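Drirnon hand gripper, unit 3: setup and care notes

Maintained by Wanpen Thepsuriya. Corrections to Daranee Bunnag, please, in the shared folder and not by message, because messages get lost.

What is in this folder

setup.txt: the steps on this page, short version for printing
pads.csv: one line for each change of finger pads
offsets.yaml: zero position of the fingers, written by the zero script
log/: notes of the person who used the unit, one file per session

The notes are for unit 3 only. The unit kept in Daltomgate has an older linkage and its offsets must not be copied here. We did this once in June and lost a full afternoon of recordings.

Before a session

Wipe both finger pads with a damp cloth and let them dry. Do not use alcohol on the ridged pad, it makes the surface shiny and after that it slips on glazed things.

Open and close the fingers by hand 6 times, slowly. The movement should feel the same all the way. If it feels hard in one place, look first at the cable. When the cable is too short in its loop it pulls on the mechanism, and it feels exactly like a bad joint. Give the cable more length and try again before you touch any rivet.

Run the zero script with the fingers fully closed and nothing between them. Wait for the second beep. The first beep only says that the script has started.

Check with a bowl

We check the grip with crockery because most of our tasks are table tasks. Hold the bowl upside down by the rim, low over a plate, for 30 seconds. Keep it low. The rim should stay where it is between the pads. If it turns, the pads are worn or one of them is not glued flat.

Do the check at the table where you will record, with the things already in place. A check on the workbench told us very little, as the arm of the person is at a different height there.

Changing the pads

We change pads after 600 grips or when the ridges look flat, whichever is first. The script counts grips, so you can read the number at the end of the session. Peel the old pad from the tip towards the hand. Remove all of the glue, also in the corners. Press the new pad for one minute and leave the unit overnight. Then zero again and add a line to pads.csv.

Pads come from Druretti in packs. Please write the pack number in the line also. One pack had softer pads than the others and we could find the bad recordings only by this number.

Known problems

The closing value drifts a little when the unit has been used for a long time. Zero it again at the break.

A rivet can become loose. Do not hammer it. Put the unit in the repair box and tell Daranee, who has the right tool.

The offsets file is sometimes saved empty if the laptop goes to sleep during zeroing. In this case restore the last copy from log/ and run the script again. 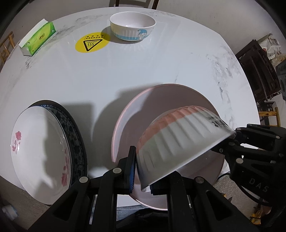 Storage: fingers slightly open, so that the pads do not stick together, and the cable in a wide loop without a tie. The spare cable is in the drawer marked Kamolrat. If you take it, write it in the log of that session and order the next one the same day.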